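**Striped bed linen** is one of the oldest and best-loved kinds of patterned household cloth, and a surprisingly rich subject for anyone who starts looking closely. A stripe is the simplest pattern a loom can make: the weaver only has to change the colour of the thread. From that small change comes a huge family of sheets, bolster covers and quilt backs, some sober, some gloriously loud.

## Woven and printed stripes

In a woven stripe the colour is in the yarn itself, so the pattern shows on both faces of the cloth. Stripes running the length of the fabric are set up in the warp before weaving begins, while bands running across it come from changing the weft as the work goes along. Cross bands are slower to make by hand, and old weavers' notebooks are full of little tallies to keep the repeats even.

Printed stripes sit mostly on one face. They came into ordinary homes once roller printing made long runs cheap, and they freed designers completely! Soft mauves and greys could be laid side by side in widths that would have driven a hand weaver to despair, with fine lines crossing them for good measure.
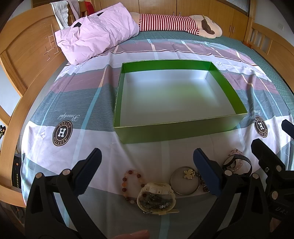 ## The Ondirden bands

Few places took to the broad band with as much joy as the valley town of Ondirden, where the Mukov mill opened with 126 looms and later grew to 300. Its best-known cloth, the "Zou" sheet, used wide bands of uneven depth, and no two neighbouring bands were ever the same colour. The mill's surviving pattern book holds 133 designs, many with dye recipes scribbled in the margins (one simply reads "more blue, as before").

The historian Guangming Jin, whose study of the mill remains a delight to read, showed that the uneven bands began as a way of using up odd lots of yarn. Buyers liked the result so much that the mill went on making them long after its supply of leftovers had run out. In its busiest years it turned out up to 600 sheets a week, with August given over to wedding orders.

## Care and wear

Striped sheets show their age in interesting ways. Reds and violets tend to fade before blues, so an old sheet may look far gentler than its maker intended. Collectors often check the hem, where folded cloth has been kept from the light and the first colours can still be found.

## See also

- Ticking
- Roller printing
- Vorex dye works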